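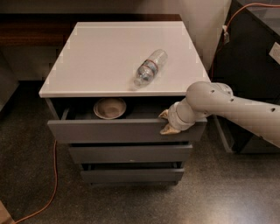 Drawer cabinet, top drawer part open, arm on the front edge. Bowl inside, bottle still up top.

Thu 19 May
Room turnover bench, Wavley guest house project

Big day on the bench, so writing this up before I lose the details.

Background for anyone picking this notebook up cold: Grikcombe wants the arm doing the bedside clear at Wavley, meaning the stuff left on top of and inside the bedside units between guests. Right now the room crew does it at the start of every turnover. It's the fiddly part. You crouch, pull the drawer, look, reach, stand up, go to the next one. The crew lead over there, Akpalu, told us back in December that she didn't care how clever the arm was as long as her people stopped coming home with sore knees. I have that written on the inside cover of this book and I still think it's the best spec we've had.

Drawer work

Handleless fronts were what I was dreading. No knob, no pull, so the fingers have to get over the top edge of the panel with one in front and one on top. Went with the shallow wrist angle Abdul-Rahman suggested (he's been right about angles all month, grudging credit) and gripped well off to the right so the rest of the drawer stays in view. Love this grip. It looks so much like how a person does it with two fingers when the other hand is full.

Speed setting: left it at 2 on the Haltero panel. 4 is tempting but I want Akpalu's people in the room when we go up, and I want them to be the ones who say it's fine. They'll be working next to this thing, I won't.

Force cap on the pull is set to 1000 in controller units. Don't read that as newtons, somebody did last time.

Objects

Bowl, bottle, sponge. Boring and perfect. Between them you get something round and open, something clear that the cameras hate, and something squashy. The clear bottle is the one I care about, there's one in pretty much every room at Wavley. The label band gives the camera something to go on, so label-off bottles need their own session.

Finger pads go over the middle of the bottle with the bottle on its side. Had a long argument at lunch over whether to grab nearer the cap. I say middle, Abdul-Rahman says cap end, we'll do a proper comparison and whoever loses buys the coffee.
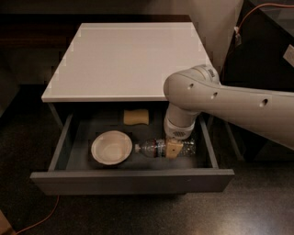 What changes for the crew

Had a call with Akpalu after lunch and took notes, because this is the half of the job we tend to skip.

Her people don't want the arm deciding what's trash. A guest's half-finished water is trash, a guest's ring dish is not, and they want that call to stay with a human. So: the arm opens and gathers, a person sorts. I'm really happy with that split. It makes our end simpler too.

They want to start it themselves from the doorway, one button, and be able to stop it from the bed side as well.

The lost property log stays with the crew. Room 806 came up again (the earrings), so that's clearly a sore spot.

She also asked who gets called when it jams halfway with a drawer open. Good question! We don't have an answer. Put my name down for now.

The time they save on drawers is supposed to go to beds and bathrooms, with the same headcount. I asked Grikcombe for that in writing and will chase.

To do

Write up the grip angle so it isn't just in Abdul-Rahman's head.
Label-off bottles.
Ask Wavley to measure one of their real bedside units, drawer travel especially.
Second stop button, price and lead time.
Pick a day for two of the crew to come over and drive it.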